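Scuffs on a white table, is it worth saving?
Kitchen & Dining > Cleaning and Care

wutagirl
February 13, 2016
OK so I finally moved the toaster oven off the counter and onto its own table.

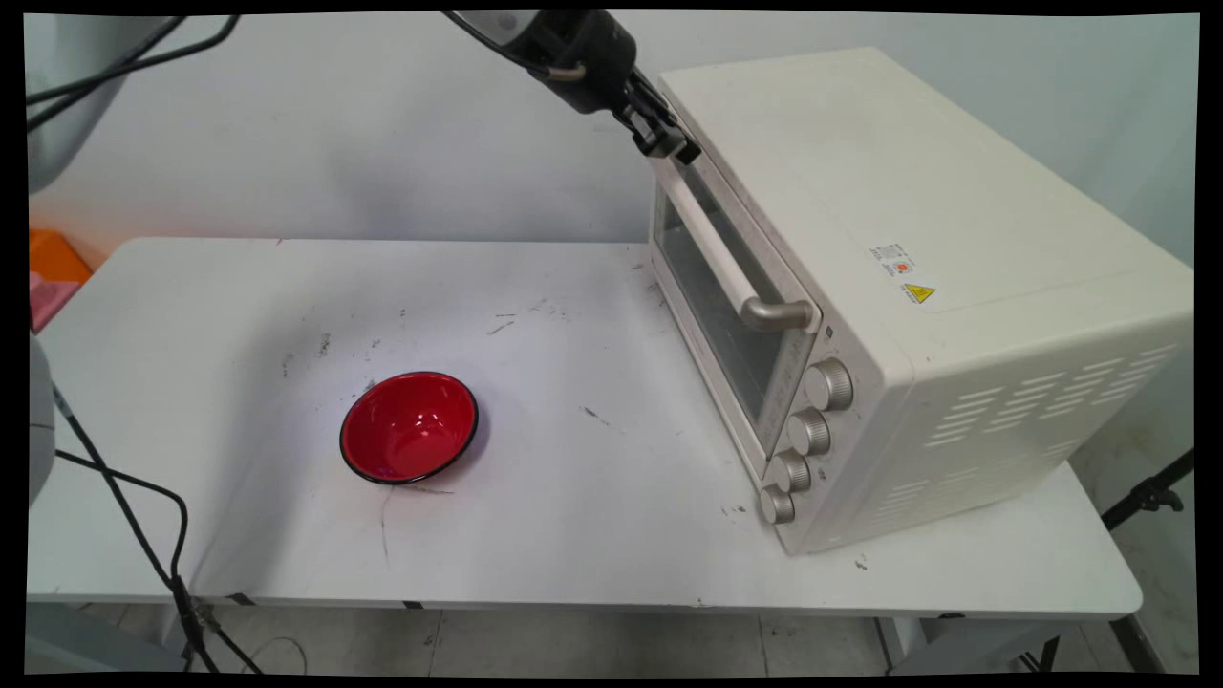 I love having the counter back!! But the table is white and it shows everything. Dark scuffs, streaks, little specks of who knows what, and there's one thin curvy line by the red bowl that I keep trying to wipe off like it's a hair. I've done dish soap and I've done baking soda paste. Soap did nothing, paste took off maybe a third of it. Do I keep going or just throw a cloth over it and move on with my life?

stakik_803
Magic eraser, light pressure, lots of water. Scuffs are usually stuff left ON the surface so they come off. The thin line is probably a scratch and you're keeping that one.

Aba Gbeho
Please go easy with the eraser. I did my whole white desk with one in November and now there's a dull patch you can see from the door. Rubbing alcohol on a soft rag first, then decide.

stakik_803
If you got a dull patch you were scrubbing too hard. I've used them on white furniture for years.

Aba Gbeho
I was not scrubbing hard lol. Depends on the finish. She hasn't said what the top is made of.

wutagirl
I don't know what it's made of, sorry! It came with the apartment. Trying alcohol tonight.

Li-hua Mak
Different question, are you leaving the oven that close to things when it's on? Those slots on the side are where the heat comes out. Mine (a Tamiru, four knobs like yours) wants clear space all the way around and the side gets hot enough that I melted a bread bag on it. So I'd vote no on the cloth, at least under the oven.

wutagirl
Oh good point, I was picturing one of those long ones hanging down the front. Scratch that. The bowl gets moved when I cook, it's just where I drop the tongs and twist ties.

drallgate_dan
I'd quit cleaning and put a big cutting board or a baking sheet under the oven. Crumbs land on that and you dump it in the sink. A table you cook on is going to get marked up, who cares

Aba Gbeho
Some of us care, Dan

wutagirl
Update, alcohol got most of the streaks! The scuffs near the front are lighter but still there. Curvy line hasn't budged so stakik was right about that. Going to try the eraser on one spot in the back corner where I won't see it

stakik_803
Lots of water!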